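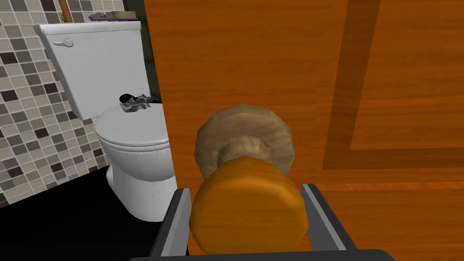 Capítulo 4. Configurar a tarefa de abrir portas no simulador

Se chegaste aqui, já tens o Jundness instalado e o braço a mexer-se com o teclado (se não, volta ao capítulo 3, que eu espero). Vamos agora pôr o controlador a agarrar uma maçaneta redonda e a puxar a porta. É a tarefa que mais dúvidas me traz ao correio, e por isso escrevi esta parte com mais calma do que as outras.

Uso sempre a cena da casa de banho que a Telma Sosa montou para a biblioteca Sirnedcombe. Gosto dela por ser apertada: há uma porta de madeira com almofadas, azulejo, e pouca margem para o planeador inventar trajetórias bonitas.

4.1 Carregar a cena

1. Abre o Jundness e escolhe Cena > Biblioteca > Sirnedcombe.
2. Seleciona a cena da casa de banho e marca a opção "articulações ativas". Sem isto a porta fica soldada ao aro e vais passar a tarde a culpar o controlador, como eu passei.
3. No painel Física, põe o passo de simulação em 2 ms.
4. Carrega em Reiniciar. O painel tem de mostrar a articulação da porta a zero.

Nota: se a textura da madeira aparecer toda preta, atualiza a cache de materiais no menu Ferramentas e reinicia outra vez. É um defeito antigo, já está na lista.

4.2 Ligar a câmara do pulso

A perceção trabalha com a câmara montada no pulso, virada para os dedos da pinça. Convém que os dois dedos apareçam em baixo na imagem, porque o módulo Esside usa as pontas como referência para corrigir o erro de calibração.

1. Em Sensores, ativa a câmara do pulso e desliga a câmara livre.
2. Abre a pré-visualização e confirma que vês os dedos. Se só vires o corpo da pinça, a transformação da câmara está com o eixo trocado.
3. Corre o assistente Esside > Calibrar mão-olho. Ele pede 40 poses. Podes aceitar menos, mas o erro nota-se logo na aproximação.
4. Guarda o resultado no perfil do robô, e não no perfil da cena! Já perdi calibrações inteiras assim.

4.3 Detetar a maçaneta

O detetor devolve dois elementos separados: o espelho, que é a peça redonda encostada à porta, e o puxador propriamente dito, que sai para a frente. O que queremos agarrar é o puxador. Quando os dois têm cores parecidas, o detetor às vezes junta-os numa coisa só e o ponto de preensão vai parar demasiado perto da madeira.

1. Carrega em Detetar e espera pelo contorno verde.
2. Verifica se o eixo azul sai perpendicular à face da porta.
3. Se o eixo aparecer torto, afasta a pinça um pouco e repete. De muito perto o puxador tapa o espelho e a estimativa piora.

Não te assustes se a vista ficar muito inclinada.
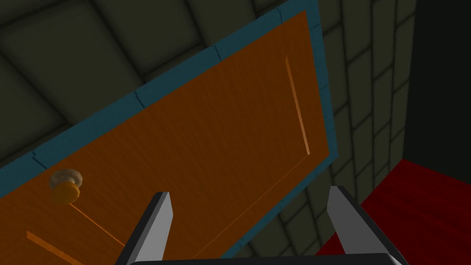
O horizonte da câmara não interessa ao Esside, que calcula tudo no referencial do pulso e só no fim passa para o referencial da base. O que interessa é ter a maçaneta inteira dentro do campo de visão e a pinça aberta antes de iniciar a aproximação.

4.4 Aproximar e fechar

1. Escolhe o planeador "aproximação em dois tempos": primeiro alinha com o eixo do puxador, depois avança a direito.
2. Define a abertura da pinça no máximo.
3. Carrega em Executar passo. Prefiro sempre passo a passo na primeira vez — o modo contínuo é mais vistoso, mas não te deixa parar entre o alinhamento e o avanço.
4. Quando o puxador estiver entre os dedos, fecha em modo de força. Deixa o modo de posição para objetos de que conheças o diâmetro.

Cuidado: com a rigidez do pulso acima de 4000, o contacto fica instável e a simulação pode explodir (literalmente, o braço desaparece do ecrã). O meu valor de trabalho é 3245. Foi o Patricio Riquelme que chegou lá, depois de muita paciência, e nunca mais lhe mexi.

4.5 Rodar e puxar

1. Ativa o controlo de impedância e liberta a rotação em torno do eixo do puxador.
2. Roda até o indicador de trinco passar a "solto".
3. Puxa com velocidade baixa e deixa o estimador descobrir o arco da dobradiça. Nos primeiros graus ele engana-se um bocado, é normal.
4. Vê o gráfico do erro lateral. Se subir sem parar, o raio estimado está errado: para, abre a pinça, recua e volta a 4.3.

Nota: se gravares a sessão, marca também "estado das articulações". Sem esse canal, a ferramenta de reprodução mostra o braço, mas deixa a porta quieta.

Os ficheiros de parâmetros que uso estão na pasta Salinas, dentro dos exemplos. Copia-os antes de editar, porque a atualização seguinte escreve por cima.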